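Questions > Prayer > Words people say

What Does "Amen" Mean, and Why Is Everyone Waiting for It?

Last updated: April 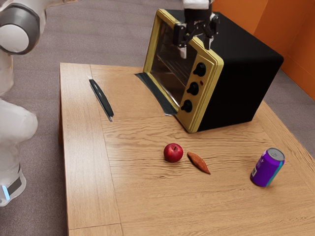

Morag Cairns wrote to ask whether amen is just church language for "the end," like the words that come up when a movie is finished. She had been treating it as permission to get up.

Plenty of people treat it that way, including some with gray hair. But amen is a much older word than "the end," and it does a different job.

Where it comes from

Amen is a Hebrew word. Hebrew is the language most of the Jewish Bible was written in, and the word is related to others that mean firm, or steady, or something you can lean on without falling over. When you say amen, you are saying something close to "yes, that's true" or "let it be so."

When the Bible was translated into Greek, and later into Latin, translators often left amen alone. English did the same. So if you say it at bedtime tonight, you are speaking a little Hebrew, and you may mention this to any older brother who thinks he knows everything.

Who gets to say it

In the Book of Deuteronomy there is a long passage where one group reads out solemn warnings, one after another, and after each warning all the people have to answer "Amen." It was their way of saying they had heard and agreed. It was a bit like signing your name, except that everyone did it out loud and could not later claim to have been looking out the window.

That is why, in many services, one person says the prayer and everybody else says the amen. The leader does the talking. The amen belongs to the people listening, which is awkward if they weren't.

Jews, Christians and Muslims all use the word. In Arabic it is usually written "amin" or "ameen." In Jewish custom you mostly answer amen to somebody else's blessing and not to your own, since agreeing with yourself is considered unnecessary.

Does it have to come last?

No. In the Gospels, Jesus often puts it at the beginning: "Amen, I say to you." Many English Bibles turn this into "truly" or "verily," and verily is a word you should try at least once at the dinner table. Coming first, it means something like "you can count on what I'm about to say."

And in some churches people call out amen in the middle of the sermon whenever they like what they hear. Preachers tend to enjoy this. In other churches, if you did it, heads would turn — so look around before you start.

Ah-men or ay-men?

Both are fine. Choirs often sing "ah-men," partly because "ah" is easier to hold for a long time. Plenty of people speaking English say "ay-men." Families have argued over this in the car, and no one has won yet.

What if you don't agree?

Then you can stay quiet. A word that means "yes, I stand by that" isn't worth much if you say it while thinking about pancakes. It's all right to wait and ask a question afterward.

Comments

Yolanda Alcaraz
My son now says "verily" before every request for dessert. I hold you responsible.

Nahuel
is it the same amen in spanish

Remedios Palacios
Nahuel, yes, it's the same word, with an accent on the e: amén.

Gillespie Sutherland
We were always ah-men in my house and I won't be discussing it further.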